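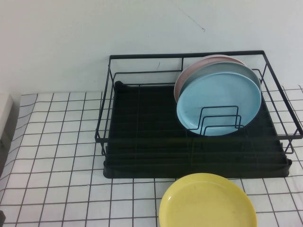 Ratadine plate-rack task set

Ratadine is a bench kit for testing how well a trained policy lifts round plates from a wire rack and sets them flat on the counter. Each set ships with 185 recorded runs and a fixed camera mount.

Method
The policy is trained on the recorded runs only - no simulated data. Flasonau scores each run by final plate position, with a tolerance of 12 mm.

Start layouts supplied: 18

Layout with blue plate on the tiles, grey and pink in the rack:
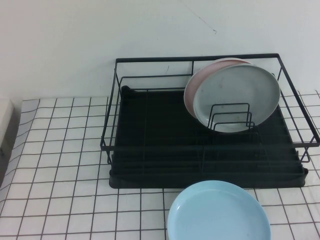 Ordering
Part no. 1576. Supplied by Ongate. Rack and plates included - arm sold separately.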